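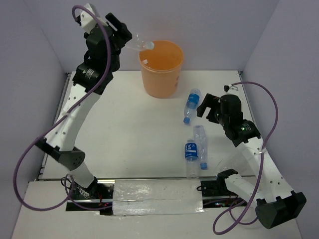
12 November 2022

Recycling sort, table by the panels. Orange bin = clear plastic drink bottles only, empties. Caps stay on for now, Noémie checked with Cluvach and they take them either way. Keep the bin back near the rear panel, it was getting knocked when it sat further foward.

Limit is 40 bottles then tip into the big bag. Don't squash them first, the 600 mL ones spring back and pop out over the rim.

Running tally since May: 697. Thérèse has the sheet, add yours tonight pls.

Still to do:
- rinse the milk jugs, seperate tub, not the orange one
- new label for the bin, large print
- ask Clollside re coloured bottles, 5 green ones on the shelf until they answer

Bag pickup moved to the morning. Leave it by the side door, tied.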